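November, just gone half past six in the morning

Awake before the heating again, so I've made a pot of tea and come down to write this with the blanket round my shoulders. The sourdough is on the side under its cloth and I keep getting up to peer at it, which can't be helping either of us.

I must put down how the weekend went while I still remember it properly. Mélanie came over with her notebook and a bag of the Clevier flour she swears by, and we had the whole afternoon for the rye. I'd been feeding the starter twice a day as she told me to (all right, once a day, and twice when I remembered) and she took the lid off, had a good long sniff and said it smelt of apples, and I was so pleased I had to go and fuss with the kettle. It was nearly the death of me in September, that starter. I had it on the windowsill, where it sulked, and then I moved it to the shelf above the boiler, where it climbed out of the jar and down the back of the cookery books. The Caron one on preserves will never shut again.

We did 400 grams of flour to begin with and then Mélanie decided it looked mean and we started adding by eye, so goodness knows what the real recipe was. I wrote "a bit more" in the margin, and under it "and a bit more". Rye doesn't stretch like the white does. It just sits there like wet sand and sticks to your wedding ring, and you have to trust it. I am not good at trusting dough. I left it for the time she said and only lifted the cloth twice.

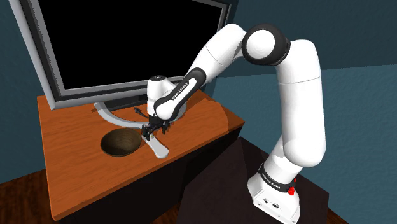
Francine rang in the middle of all this and had to be put on the speaker, my hands being what they were. She thinks we are all far too delicate about bread, and that her mother never weighed a thing in her life and simply baked until the kitchen smelt right. I said that was all very well if you'd been brought up in that kitchen! She laughed and said she'd send me her mother's way of doing the caraway, which I have been after for years, so I shall be nice to her until it arrives.

The loaves came out dark, darker than I like, and one had split along the side where I'd been timid with the knife. But the crumb was lovely — close and damp and sour enough to make your ears move. We had it with butter and the last of the plum jam, and then with the butter and no jam, to be fair to it. Mélanie took the better one home. I insisted, and then was sorry all evening.

Today's is plain white with a handful of spelt. It's been in the cold larder all night and has hardly stirred, almost 41 years of baking behind me and I still can't judge that larder. I'll give it another 30 minutes near the oven and then it goes in, whatever it looks like. Trinidad is calling for half of it at lunchtime and I owe her for the eggs.

Things to get: coarse salt, more caraway in case Francine is generous, a new blade for the scoring knife, greaseproof. Also ring Brittany about the Christmas orders before she promises anyone a stollen on my behalf, as she did last year, and the year before that.

Tea's gone cold. The cloth has risen a little in the middle, I think.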